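Home News Open Days Get Involved Contact

Oct 27, 2018 – Our autumn visit to Oseck was such a treat, and I do want to thank everybody who made the trip! Danuta Szczepańska welcomed us on behalf of Gorberg and talked us through the hand-held grippers, which a person simply holds and works while a camera on the tool records every grasp, so that a robot arm can learn from it later on.
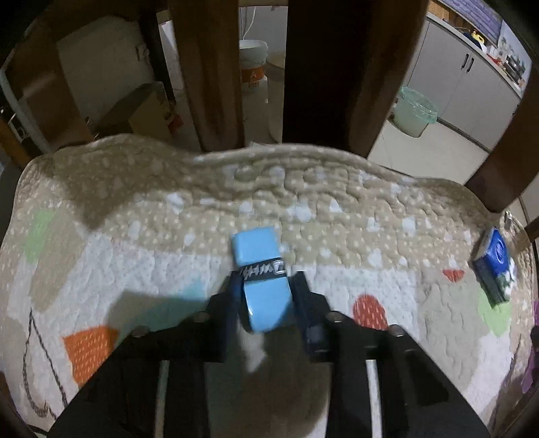 We had 74 people through the door over the day, in small groups, and each group got a good long turn at asking questions (ours ran well over, I'm afraid). Danuta was wonderfully patient and told us that small household things in ordinary rooms are what her team cares about most – packets, wrappers, the bits and pieces we all have lying around at home.
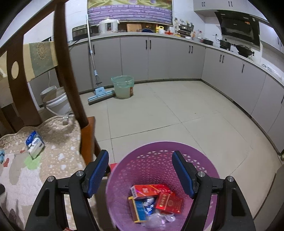 The talk afterward lasted 60 minutes and covered the Roltus arm, which should be ready to show in February. We hope to go back then, so do send in your name if you'd like a place.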